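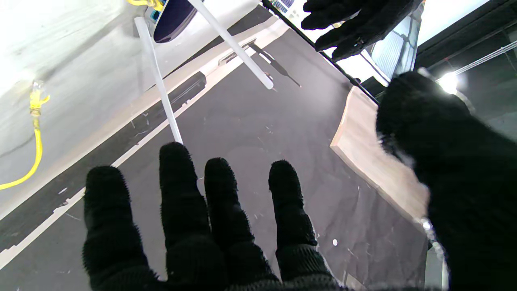

Black glove with a knit texture, fingers spread over a gray surface.

Idine Ballot Box, Item 3344

5 min read

The Idine is a rigid ballot box for polling places that use hand-marked paper ballots. It holds 800 folded letter-size ballots, and it is sold with a slotted lid, a solid transport lid, a label holder and a starter set of numbered seals. Tidcombe has made it since September of last year as a replacement for our older steel box, which is no longer in production.

Most orders come from town and county clerks, with school districts and unions making up much of the rest. If you run one or two small elections a year, read the section on sizes before you order. The Idine is a large box and many smaller offices are better off with the Whitcombe.

What comes in the carton

One box body, clear
One slotted lid with slide closure
One solid lid for transport and storage
One clip-on label holder
Ten numbered seals
Instruction card, English and Spanish

The body and both lids ship nested. There is nothing to assemble except the label holder, which clips to either long side.

The slot and the slide

The slot takes a ballot folded once or twice. A slide under the lid closes it and is worked from a tab at the back. When the slide is shut, a seal can be passed through the tab and the lid together so the slot can't be opened without breaking it. You would use this at the close of polls, or during the day if a full box is taken out of service and a second one is put in its place.

The slide on the first production run was stiff. We changed the track in the spring, and boxes shipped after that move more easily. If you have one of the early boxes and your poll workers are having trouble with it, call us and we will send the newer lid at no charge. The early lids have a square tab, the newer ones a rounded tab. Both fit the same body.

Sealing points

There are four sealing points on the lid, one on each side, and a fifth on the slide. Each takes a standard pull-tight seal. Padlocks with a thin shackle will also fit the two points on the short sides, though not the others.

Seals are sold in packs of 80 and are numbered in sequence with no repeats inside an order. Tell us if you need the numbers to start after a certain point and we will try to match it. Colors are red, white, yellow and blue. A seal log is not included, but there is a blank one on the back of the instruction card that you can copy. It has columns for seal number, time applied, time removed and two sets of initials.

Check your own state's rules on seals before you order. Some states require a certain type or a certain numbering format, and some require that the seals come from an approved list. We can tell you what our seals are made of and how they are marked. We can't tell you whether they meet your state's requirements — that answer has to come from your state election office.

Clear or opaque

The standard body is clear so that voters and observers can see it is empty when the polls open. Some offices prefer an opaque body, usually where ballots are not folded and there is a concern that marks could be read through the side. The opaque body is gray and is the same size and price. It takes the same lids. Add the letter G to the item number when you order.

Privacy sleeves for the clear body are also available. These are cloth covers that go on after the box has been shown empty and come up to just under the lid. They should be left off if your rules say the box must be in view at all times.

Sizes

The Idine is the larger of our two boxes. The Whitcombe uses the same seals and label holder and holds less than half as many ballots. The lids are not interchangeable.

For a precinct that expects a light turnout, one Whitcombe is usually enough. For a general election, or for any contest with a two-page ballot, we suggest one Idine per precinct with a spare kept at the office. Two-page ballots fill a box much faster than people expect, and the capacity we list is for single sheets.

Stand

The box can sit on any flat table. If you would like it off the table, stand 746 fits the Idine only. It folds flat and has rubber feet and a lip that keeps the box from being pushed off the back. There are no wheels. We did try a wheeled version and dropped it after the brakes failed in testing. The stand is low enough for most voters to reach the slot while seated, but you should check the reach in your own room with the table and chairs where they will be on the day.

Care and storage

Wash the body with mild soap and water and dry it with a soft cloth. Window cleaners with ammonia will cloud the clear plastic over time. Remove all cut seals and old labels before storage, including the small ends that fall inside the lid channel.

Boxes can be nested when the lids are off. Put a sheet of paper between clear bodies to prevent scratches. Store them indoors. A cold garage won't crack the plastic, but the slide can stick until it warms up.

Used by

Climilia County moved all of its precincts to the Idine before the last general election. Sosina Gebreyes, who handles equipment for the county clerk there, asked for the label holder to be moved from the lid to the side of the body so that a label would stay with the ballots if the lids were swapped. We made that change for everyone. Older lids still have the two small holes where the holder used to go. They are covered with a plug and do not open into the box.

Ordering

Orders are by purchase order or card. Boxes in clear normally ship within two weeks. Gray bodies are made in batches and can take longer, so call before you plan around a date. In an election year please order early — our stock runs low from late summer on, and we fill orders in the order they arrive.

Unused boxes can be returned within 30 days in the original carton. Seals can't be returned once the pack is open.

Prices are good through the end of December 2018. Ask for a written quote if your office needs one for the budget file. Quotes list the box, seals, stand and freight on separate lines.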